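Citetham Community Room: tables and fittings, progress report to the Molavell Fund
2018-10-07 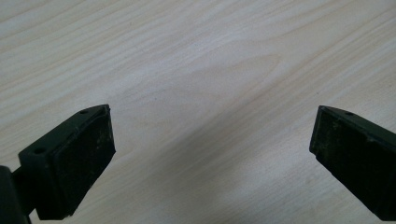 The tops are paler than the hall users were expecting, and one of them wrote back the same afternoon to ask if it wouldn't show every tea ring going. Fair point. They'd also like to know if they can have the long table by the window for the sewing group, and whether felt pads are going on the legs, as the old ones screeched.

Answers to those first. Tea rings: coasters are in the budget, and we wipe down after each session. Long table: yes, booked in the diary. Felt pads: ordered, not here yet.

Where we are otherwise.

Tables. All delivered by Daneshvar, all up. Pale wood with a strong stripy grain, a faint sheen to it in daylight. No two tops match, which we like. Two had wobbly legs out of the box, tightened up and fine now. Old tables gone to the scout hut, who wanted them for outside.

Chairs. Not done. Darnex have pushed delivery back to December, no exact day given. Using the old stacking ones meanwhile. They are ugly but they hold. Have asked for something off the price and will let you know, no reply so far.

Cupboards. Doors rehung, one hinge still to come. Craft things have moved in already, before we'd put labels on, so that will need sorting out again.

Floor. Scrubbed and sealed. Smelt awful for a week, and we lost a lunch club booking over it. They have rebooked.

Money. Spent so far on this part of the grant is £421 for oils, cloths, pads, coasters and hinges, against £400 in the plan. So a bit over. The overspend comes out of our own reserves, not asking you for it. Receipts are in the folder with the tables invoice on top. The delivery charge was £213, which is as quoted.

Use of the room. Sewing, lunch club, homework club all back in. Homework club lean on their pens, so we've put card mats down on thier tables. Might try something thicker.

Still to do before the next report:
felt pads
last hinge
labels for cupboards
chairs (see above)
care sheet for the tops, one page, to go up by the sink

One request. Could we move the paint money, which is not yet touched, over to a second lot of oil for the tops? Walls are not bad and can wait till spring. The tops are going to get alot of use over the winter and Daneshvar's sheet says to oil again within the first few months. Need a yes or no before we order, email is fine.

Next report to follow once the chairs are in.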